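Aspect ratios, splices and a missing reel: Myklebust at the Watton

Posted 1st January

The Watton's winter season closed with a 16mm print of Dresthorpe, the only feature Inès Riviere completed, and I have now seen it twice: once in June from a digital file, and once last week from the print. The two differ enough that I think they should be treated as separate versions. These are my notes on where they part.

First, the film. Dresthorpe runs for 597 shots by my count, made from the file with the frame counter on. Most of it takes place in a disused grain office where a surveyor named Myklebust (Davoud Rezaei) is measuring rooms prior to a sale. He speaks in perhaps a quarter of the scenes. His daughter, played by Rakiya Oyelaran, speaks in most of the others, usually on the telephone and usually to someone we never hear. There is very little plot. A door is found that does not appear on the drawings, the drawings are corrected, and the sale goes through.

The ratio is the first problem. The file is presented at 1.66:1. The print is plainly composed for 1.37:1 and was projected that way. In the wider version the ceilings go, and since Myklebust spends much of the film looking at ceilings, his eyelines lose their object. The long take in the strongroom suffers most. On the print there is a lamp bracket at the top of the picture which he later writes down in his notebook. On the file it is missing, and the notebook entry reads as a mistake on his part. 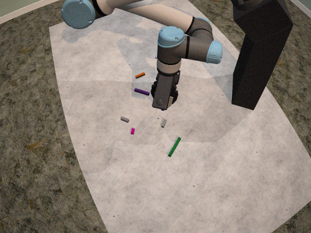
Robot arm and small blocks on a pale surface, computer render.

The second problem is sound. The print has an optical track with a steady hiss and a narrow range, as you would expect. The file has been cleaned, and whoever did the work took the noise floor down between lines of dialogue but left it in place underneath them. Each time Oyelaran speaks, the room comes up with her and drops away when she stops. On loudspeakers it is a minor irritation. On headphones I found it hard to get past.

Eun-ji Woo's score is affected less than I feared. It consists of 10 short cues for harmonium and bowed cymbal, and only the fourth seems altered – the final chord fades early on the file, before the cut to the yard. On the print it carries over the cut by a couple of seconds and ends on the dog barking.

Then there is reel three. The file includes a scene in which Oyelaran's character meets the buyer, a small part for Zainab Uzor, on a station platform. It lasts under two minutes. The print goes straight from the telephone call to the empty yard, and there is a tape splice at that point which anyone sitting near the front could hear going through the gate. I assumed damage. The programme note says the cut was made before the first public screening and that the scene was put back from a separate roll when the file was prepared.

I prefer the film without it. Uzor is good, but once the buyer has a face the sale becomes a negotiation, and the last 10 minutes are then read as its outcome. Without her the buyer is a name on a letterhead, Datel, and the final walk through the rooms is harder to place.

Projection was sound throughout. Focus drifted slightly at the start of reel two and was corrected before the title of the second section came up. The black levels were better than I have seen in that room, although the exit sign still throws green on the left masking. Attendance was 60 or so short of full.

The file remains the easier version to see, and I would still recommend it, with the display set to crop nothing further. I have started a shot list comparing the two and have reached the end of reel one. The remaining reels will go up on the notes page as I finish them.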